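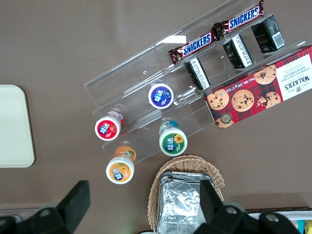 Spent pretty much the whole day inside the depth filter, and my eyes are toast. The old one threw away any pixel that looked noisy, fine for boxes, terrible for anything shiny. The clear acrylic stand is the worst of it – all that white glare along the edges, and the planner thinks the Snickers bars up on the top tier are floating in space! So I wrote a second pass that fits the steps from whatever is sitting on them (cartons, gum bottles, whatever) and fills in the missing shelf from there. Ran it over 168 saved views and it only lost the shelf in 47, way better than last week's mess.

Ebuka Ogbonna says I should just train on more glare and quit hand-fitting planes. Maybe! But we have 3,184 labeled views and I'm the one who'd be labeling the rest, so no thanks.

Still open: the foil. Crinkled silver gives me normals pointing every which way and the grasp scorer loves all of them equally. Tried smoothing, made it worse, put it back. Also have to rename the config before Plukon pulls the branch – I left it as "test_final_2", ugh. Leftover soup, then bed.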